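Slide 7: looking after the gripper

Say first that the Jalance cell runs 531 picks between checks. The check takes 34 minutes if the spare pads are already out.

Power down the arm before touching the fingers. Wipe both pads with a damp lint-free cloth, then look for shiny spots. Glossy plastic cups and bowls slip on a worn pad.

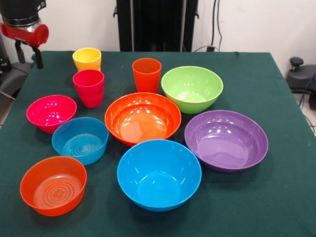
Next, the mount screws. Torque them to 2 newton meters and mark each head with paint pen. Perihan Tokgöz wrote the sheet for this, mention her.

Pull the cloth flat and clip it under the table. Re-home the arm, then run a slow test pick.

Pause for questions, then slide 8, cables.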